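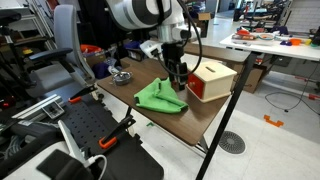
Mitarbeiter/in Textilaufbereitung und Ausgabe (m/w/d) in Teilzeit

Die Wäscherei Brillinlow sucht zum August Verstärkung für die Frühschicht. Wir waschen, mangeln und falten für Pensionen, Arztpraxen und zwei Kindergärten im Ort und nehmen an der Theke auch private Wäsche an.

Ihre Aufgaben
Sortieren der angelieferten Wäsche nach Material und Waschprogramm
Bestücken und Entleeren der Maschinen
Mangeln und Falten von Tisch- und Bettwäsche
Kleine Ausbesserungen, vor allem Säume und Knöpfe
Ausgabe an der Theke, Kasse, Annahme von Reklamationen

Was Sie mitbringen sollten
Eine Ausbildung in der Textilreinigung ist willkommen, aber keine Bedingung. Wer noch nie an einer Mangel gestanden hat, wird von Sulastri Wuisan eingearbeitet, in der Regel über fünf Wochen. Sie sollten längere Zeit stehen können und Deutsch so gut sprechen, dass Sie mit der Kundschaft zurechtkommen. Ein Führerschein der Klasse B ist von Vorteil – unser Fahrer hat auch mal Urlaub.

Arbeitszeit und Bezahlung
24 Stunden pro Woche, verteilt auf vier Tage. Die Frühschicht beginnt um 6 Uhr, dienstags wegen der Pensionswäsche schon um 5.30 Uhr. Das Bruttogehalt beträgt 1.523 Euro im Monat, dazu kommt ein Zuschlag für Samstagsarbeit. Arbeitskleidung wird gestellt und hier gewaschen. Die Stelle ist zunächst auf ein Jahr befristet, eine Übernahme ist vorgesehen.

Bewerbung
Ein kurzer Lebenslauf reicht, ein Anschreiben brauchen wir nicht. Bitte geben Sie die Kennziffer 645 an und schreiben Sie dazu, ab wann Sie anfangen könnten. Unterlagen nimmt Comfort Wumbei im Büro entgegen, auch persönlich während der Öffnungszeiten. Fragen zur Arbeit selbst beantwortet Fuseini Tsikata, telefonisch über die Durchwahl 133, am besten nach 14 Uhr.

Vor der Zusage vereinbaren wir einen Probearbeitstag – dieser wird bezahlt. Bitte feste, geschlossene Schuhe mitbringen.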